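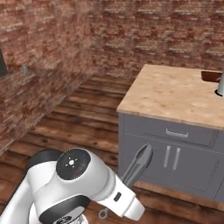
Re: [drillcombe-neighbors] shed break-ins on Rathore Lane

From: Mamta Chaturvedi
Date: 7th November

Quick one, on my lunch break so forgive typos.

Talked to the deputy again this morning. Still no arrest. They have the Bridia generator back - pawn shop two towns over, the serial number matched the one Kuldeep had written on his receipt. So write down your serial numbers!! Seriously. Nothing else recovered so far.

Brijesh, to answer yours below:

> Brijesh Negi wrote:
> Can someone tell me how many sheds we are up to now? My wife heard
> six, the guy at the feed store told me twenty. Also is it true they
> only hit places with the side gate open? Ours doesn't latch and I
> keep meaning to fix it. And who do I call if I find something
> missing but I can't say what day it went? I hadn't been in the shed
> since September.

Eleven reports. That's the deputy's number, not mine. First was in September, behind Rekha Tyagi's place, the latest was the chainsaw and two bikes off Neelam's back porch. So not all sheds, strictly.

Gates - no. Three of them were padlocked and the hasp was pried off. Fix your latch anyway.

Not knowing the date is fine. Call the non-emergency line, not 911, and give them the last day you know you saw the thing. They will still take a report and you'll need the report number for the insurance. Mine asked for it before they'd even open a claim. My loss came to $1,483 with the mower and I have a $200 deductible, so worth the hour on the phone.

Other stuff:

- Gray pickup with a ladder rack. Two people saw it on Driltness Road after midnight, nobody got a plate. Might be nothing. Please don't go following it.

- If you have a doorbell camera facing the lane, check how long it keeps video. Rekha's wipes after a week and hers was gone by the time anyone asked. Save the clips first, then call.

- Kuldeep is collecting for a light at the end of the lane. Quote is $1,970 installed, which seems high to me but I havent priced one. Ask him not me.

- Neelam still wants her bikes back, one is a kid's, green, bent front fender. Keep an eye on the resale listings.

Deputy said he'd call me by the end of the week, will post whatever he says.

Mamta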